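Refurbished Office Computers in Our Town: Do They Save Anything?
Final project report, Environment and Society

Why I picked this

Every spring the Roduvthorpe town website says that buying a refurbished computer "cuts your footprint in half." I have seen the same line on a poster at the library and on a flyer from Suvono, the shop on the east side that sells used office machines. None of them say half of what. I wanted to find out where the number came from and whether it holds up for an ordinary household.

What I did

I read the Suvono price list and the town's recycling pages, and I handed out a survey at the library and the bus station. I gave out 100 surveys and got 90 back, and I don't fully trust that rate. The library let me leave a box by the front desk, and people who fill out a form about recycling on a Tuesday afternoon are probably people who already care about recycling. My teacher said to state that as a limit, so I am stating it, but I think it is a bigger problem than a limit. It may mean the survey can't answer the main question at all.

I also used the town's drop-off log, which lists 2,432 items of electronics for the last full year. The log doesn't separate computers from toasters. I asked twice for a breakdown and was told there wasn't one.

What people said

Most people who answered said they would "consider" a used computer. Far fewer said they had bought one. I would be careful with the first answer, because saying you'd consider something costs nothing. The reasons people gave for not buying were mostly about trust: they didn't know how old the machine was, they didn't know who had used it, or they had a bad time with a used phone once and decided that was enough.

Price came up less than I thought it would. A new basic desktop in the stores I checked was around 700 dollars. Used ones were cheaper, but several people pointed out that they would need a new screen or a bigger drive, and by the time they added that up the gap was a lot smaller than the flyer makes it look.

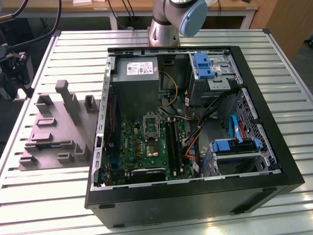

Does a refurbished computer really cut the footprint in half?

It depends on what you would have done without it. If you were going to buy a new one and bought a used one in its place, then one less new computer is needed, and making a computer takes a lot of energy and metal. If you already had a working computer and bought a used one as a spare for the kids, you have saved nothing and added one more thing to plug in. The claim only works for the first kind of buyer, and the survey shows plenty of the second kind.

Where the "half" comes from

I traced the line back as far as I could. The town got it from a leaflet by a group called Saltent. The Saltent leaflet gives a source, a report by Sethi, but the copy I found online was only the summary. The summary says savings "may reach" one half under good conditions. It doesn't list the conditions. So a "may reach" turned into "cuts" somewhere between the report and the poster, and I couldn't find anyone who noticed or minded.

I am not saying the report is wrong. I haven't read the whole thing. I am saying the town hasn't shown that it has read it either.

Problems with my own work

The survey questions were too leading. Question four asked if people were "worried about electronic waste" - almost everyone circled the same answer, and I would have too. I also never asked how long people keep a computer, which I now think matters more than where they buy it.

What I would do next

I would drop the opinion questions and ask people for two facts: how old is your computer, and what happened to the last one. I would also ask the drop-off site to let me sort one week of the log by hand. Until someone does that, I don't think the town should put a number on the poster.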